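# About us

Hi, I'm Lemlem Yimer, and Zalora is my home-help company. We tidy bedrooms, mostly small ones, in and near Wirkuvville. That's a narrow line of work and I love it. Kitchens get all the attention and garages get their own TV shows, but the room where you drop your clothes at eleven at night and can't find your other slipper? That's my room!

I started out cleaning whole houses with my cousin on Ayele Street. We had 7 regular customers and one vacuum between us. What I noticed was that people would walk me through the living room very proudly, then get to the bedroom and pull the door shut behind them. "Oh, you can skip that one." After a while I stopped skipping it. I'd ask if I could have an hour in there, and the hour was always the part they called me about afterward.

So in March, two years into the cleaning work, I put Zalora on a business card and went out on my own. I was on my own for a whole summer, eating sandwiches in the car between visits. Now there's a little team of us, and we've finished 147 bedrooms (I keep a notebook, and yes, I number them).

## What a visit is like

A standard visit runs 60 minutes. You can book two back to back if you have a lot going on in there, and plenty of people do. We send 2 people to most rooms. More than that in a small bedroom and you're all just apologizing to each other.

We start with the floor, then the bed. I'm a big believer in making the bed early, before anything else looks good, since then you have a flat clean place to sort on. Clothes go into keep, wash, and "I need to think about it." The thinking pile is allowed to exist! It just has to be gone by the end of the hour, even if that means a bag with your name on it on the closet shelf. 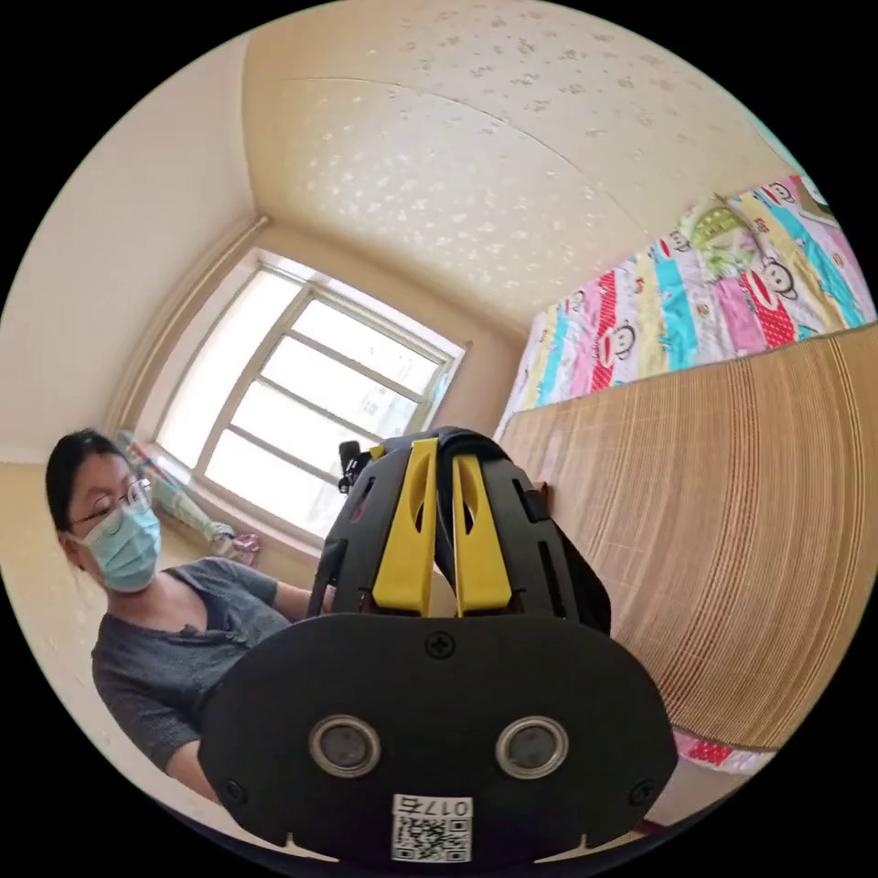 After the clothes come the surfaces. Nightstands are where I see the most surprises – old receipts, four kinds of lip balm, chargers for phones that left the house years ago. We wipe everything down and put back only what you reach for at night. The rest gets a drawer, and if you don't have a drawer we'll work out a box or a basket from things you already own. I really don't like sending people shopping. A shoebox with the lid turned underneath is a perfectly good drawer organizer and it costs nothing.

Windowsills come last. If you keep plants on yours we'll lift them, clean, and put them back facing the way they were. I once turned somebody's geranium around and heard about it for months, so now we're careful.

## Things people ask me

Do you have to be home? For the first visit, please, yes. I want to know what matters to you, and I can't guess which stuffed rabbit is the important one. Later on, lots of customers just leave a key.

Do we throw things out? Only what you tell us to. We'll carry donations down to the Latel thrift room on our way home if you like, and they'll give us a receipt for you.

Do we do kids' rooms? We do, and we like it when the kid helps. They fold in their own style and we leave it that way.

Do we wash windows? Inside only. I'm not great with ladders.

## How we like to work

We bring our own cloths and our own vacuum, and we take our shoes off at the door unless you'd prefer we didn't. We don't comment on mess. I've got a chair at home that hasn't been sat on in a long time because it's holding up half my wardrobe, so you'll get no speeches from me. We also don't take "before" pictures for our website unless you say it's fine.

If you have pets, let me know their names when you book. Cats tend to supervise from the bed, which makes the bed part slower, but we manage.

To set up a first visit, use the form on the booking page or leave a message on the office line. I answer the messages myself, usually in the evening – mornings I'm under somebody's bed looking for socks.

Page updated 2025-01-04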